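シミュレーションの中だけで勝つロボットクラブについて

2018年1月14日

ラッジゲートの学生ロボット競技会を見に行ってから、ずっと腹のあたりに引っかかっているものがある。今年の競技はすべて計算機の中で行われた。17チームが参加し、実物のロボットは会場に一台もなかった。あったのはノートパソコンと延長コードと、投影の薄いスクリーンが二枚である。

先に断っておくと、私はシミュレーションが嫌いなわけではない。学生のころ、実機の順番が回ってくるのを廊下で待って半日つぶした世代なので、好きなときに好きなだけ試せる環境はうらやましい。アームをぶつけて部品を割り、先輩に頭を下げて回ることもない。金のない学校でも参加できる。主催者が開会のあいさつで並べた利点には、どれも一応うなずける。

うなずけないのは、その先である。あいさつの終わりのほうで「これからの学生は、現場に出る前に現場の経験を積むことができる」という言い方があった。会場では拍手が起きた。私は手をたたかなかった。経験という言葉を、ずいぶん安く売っていると思ったからだ。

課題は「床に置かれた物をつかんで、指定の場所に移す」というものだった。二本指のグリッパーを動かし、いろいろな形の物体をつかませる。採点は自動で、持ち上がったか、落とさずに運べたか、時間内に置けたか、を見る。優勝したのはグラセントという名前で出ていたチームで、成功率は94パーセントだった。スクリーンにこの数字が出ると、後ろの席から口笛が鳴った。

立派な数字だと思う。ただ、94という数字が何について94なのか、あの場で口にした人はいなかった。あらかじめ用意された物体の、あらかじめ決められた摩擦係数のもとでの、あらかじめ決められた床の上での94である。物体は全部、表面がどこも同じ滑りやすさで、重さの分布も均一だと、配られた資料に書いてあった。そういう物体を、私は台所でも工場でもまだ見たことがない。

昼休みに、グラセントの机をのぞかせてもらった。エリバリキ・マゲサさんとプレシャス・マカパガルさんが、パンをかじりながら画面を送ったり戻したりしている。つかむ位置を決める部分を直前まで書き直していたそうで、二人とも目が赤かった。準備には40時間かけたという。部品を一つも削らず、ねじを一本も締めずに過ごした40時間である。

こう書くと意地悪に聞こえるだろうが、二人の仕事ぶりはまじめそのものだった。マゲサさんは、失敗した試行の記録を物体の種類ごとに分けて持っていた。平たいもの、薄いもの、輪郭が曲がったもの。つかめないのはどれも決まった仲間で、そこへ時間をつぎこんだ跡がよくわかった。こういう分け方のできる学生は、実機を触らせてもきっと伸びる。だからこそ、触らせてもらえないまま褒められているのが気になるのである。

私がいちばん長く見ていたのは、薄くて背の高い、刃のような形の物体だった。片側はほぼまっすぐで、もう片側はゆるくふくらんでいる。これを二本の指で下のほうからはさむ。実物でやれば、まず手首のひねりに気をつかう形だ。はさんだ点から先が長いものは、少し動かしただけで先端が大きく振れる。指先のゴムが減っていれば回ってしまうし、ゴムが新しすぎれば今度は離すときに貼りつく。そういう面倒を、私の世代は指の腹で覚えた。

画面の中の二本の指は、そんなことを気にしない。接触したかどうかは計算機が判定し、判定が出れば持っていることになる。学生が調整するのは指を寄せる位置と角度と力の数値で、ゴムが減る心配はない。

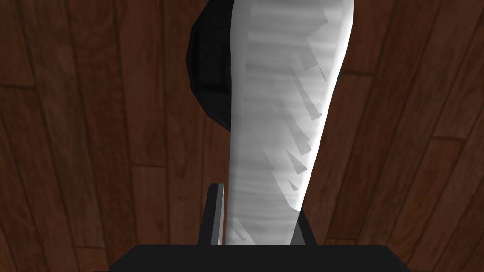
ナフラ・キルイさんは、私のこの不満をまるごと時代遅れだと言う。実機があったころのクラブで何が起きていたか思い出してほしい、触っていたのは声の大きい三年生だけで、残りは後ろから眺めて片づけをしていた、あれを経験と呼んでいたのか、と。いまは全員が自分の画面で失敗できる。一晩に何百回でも失敗できる。指の腹の記憶とやらは、順番が回ってきた人だけの自慢話に聞こえる、とも言われた。

これはこたえた。そのとおりだったからである。私が実機を触れたのは、先輩の一人が留年を決めて部室に来なくなり、席が空いたおかげだった。同じ学年には、卒業まで工具箱の中身を並べ直していた者もいる。彼に向かって「実物はいいぞ」と言う度胸は、私にはない。

それでも、キルイさんの言い分を全部のむ気にはなれない。何百回でも失敗できるというが、その失敗はどれも同じ種類の失敗ではないか。位置がずれた、角度が悪い、力が足りない。計算機が数えられるように作られた失敗だけが起きて、数えられないものは最初から入っていない。ケーブルが引っかかって腕が途中で止まる。昨日まで動いていたセンサーが、今朝はなぜか黙っている。隣の班が電源を抜く。こういう失敗を学生は一度も経験しないまま、失敗に慣れたつもりで卒業していく。

もっとも、ここで自分の議論にも疑いを向けておかなければ公平ではない。電源を抜かれた経験が教育として上等なものかと聞かれたら、返事に困る。私たちは不便を思い出すとき、たいてい値段をつり上げる。抜けたケーブルを探して床をはい回った夜に、何かを学んだのは確かだが、ほとんどはケーブルに札をつけておけという程度のことだった。それを学ぶのに、一晩はいらない。

では何が惜しいのかというと、たぶん、数字を信じなくなる機会が惜しいのだ。

実機を扱っていると、計測値というものをだんだん信用しなくなる。昨日と同じ条件で、同じプログラムで、同じ物をつかませて、昨日と違う結果が出る。そのとき初めて、「同じ条件」とは誰かがそう呼んでいるだけのことだったと気づく。室温も違えば、机も誰かがぶつかって動いている。気づいてしまうと、94パーセントと聞いたときの反応が変わる。何回やったのか、誰がやったのか、やり直した分は数えたのか、と聞きたくなる。

競技会の質疑の時間に、その手の質問は一つも出なかった。出たのは、使っているライブラリの名前と、学習にかかった時間と、来年の抱負についてである。私も手を挙げなかったので、あまり偉そうなことは言えない。最後列でコートを膝に置いたまま、誰か聞かないかと待っていた。

採点の仕組みにも文句がある。今回は「持ち上がったか」が基準だったが、持ち上がり方は問われなかった。物体の角に指がかろうじて引っかかり、斜めにぶら下がったまま運ばれていっても、落ちなければ満点になる。実際、上位のチームの中に、そうやって点を取っているところがあった。ルールの範囲内なので学生に罪はない。点を取れと言われて点を取っただけである。しかし、それを見て審査の席から「創造的な解法だ」という声が出たのには閉口した。実物の部品をあの持ち方で運ぶ新人がいたら、私なら一日目に止める。

スーチン・マオさんは審査員の一人で、講評では慎重な言い方をしていた。成功率の高さと持ち方の確かさは別に評価したほうがよく、来年は持ち上げたあとに軽く揺らす課題を足したい、とのことだった。賛成である。賛成だが、揺らすのも計算機の中で、揺らし方も係数で決まるのだろうと思うと、やはり半分しか喜べない。揺れ方が発表されたとたんに、学生はその揺れ方にだけ強い持ち方を探し出すはずだ。彼らは賢いのだから。

費用の話もしておく。シミュレーションにすれば安く済むと、どの学校も言う。ヴィシュワカルマという小さな実習室が、この町の川向こうにあって、中古のアームを時間貸ししている。競技会のあとで寄って、料金表を見せてもらった。学生の団体なら、チームが一日借りても、遠征の弁当代とたいして変わらない額である。高くて手が出ないのだとばかり思っていたから拍子抜けした。タトゥ・オコスさんがちょうど受付にいて、昨年の利用団体を教えてくれた。11団体で、そのうち学校のクラブは二つだけだったという。

安いのに使われない。理由を聞くと、予約の書類に顧問の判がいるからではないか、とオコスさんは言った。けがをしたときの責任を誰がとるかという話になり、そこで止まるのだそうだ。画面の中ならけがはしない。してみると、シミュレーションが選ばれている理由のかなりの部分は、教育の効果とも費用とも関係がなく、大人が判を押したくないというだけのことかもしれない。開会のあいさつでは触れられなかった利点である。

もちろん、けがは困る。私の左手の人差し指には、若いころに挟んだ跡がいまも残っていて、寒い日にはこわばる。これを勲章のように見せびらかす気はないし、同じ目にあえとも言わない。ただ、あいさつに立つ人たちには正直に話してほしい。「安全なので選びました」なら、私は黙ってうなずく。「現場の経験が積めます」と言われるから、帰りの電車で眠れなくなる。

ティサソという会社の人が協賛の席に座っていて、卒業生の採用について短い話をした。シミュレーションに強い学生を歓迎する、という内容だった。これもよくわからない。歓迎して何をさせるのか。画面の前に座らせておくなら話は通るが、資料に刷ってあった仕事の写真は、どれも人が作業服で機械の脇に立っているものだった。あの写真を見て応募した学生が、最初の一週間に何を思うだろう。案外すぐに慣れるのかもしれない。私の心配などたいてい外れるし、十年前には、CADで育った学生は図面が読めなくなると真顔で書いて、すっかり外した。

その外れた経験があるので、シミュレーションをやめろと書くつもりはない。やめるとは思えないし、やめたところで部室に実機が降ってくるわけでもない。私が求めたいのはもっと小さなことで、上位のチームだけでも、同じプログラムを一度は本物のアームで走らせ、その成績を並べて発表してほしいのである。94の隣に、もう一つ数字を書く。それが90でも30でもかまわない。落ちたのなら、どこで落ちたかを学生に話してもらえばよい。たぶん、その話がその日でいちばん面白い。

この案は、帰りがけに主催者側の一人に話してみた。検討します、という返事だった。理由として、実機での結果が悪いと学生が傷つくから、というようなことも言っていた。マゲサさんとマカパガルさんの机をのぞいたあとでは、あの二人がそんなことで傷つくとはとても思えない。失敗の記録を種類別に分けて持ち歩いている人たちである。むしろ新しい分類の欄が増えたと言って、またパンをかじりながら書き直しにかかるのではないか。

傷つくとしたら、利点を並べたほうの人たちだろう。

次の競技会は6月に予選があると聞いた。課題はまだ発表されていない。川向こうの実習室には、いまのところ予選の前の週に空きがあり、アームは古いが指先のゴムは替えたばかりだそうだ。顧問の先生方には、判を持って一度足を運んでいただきたい。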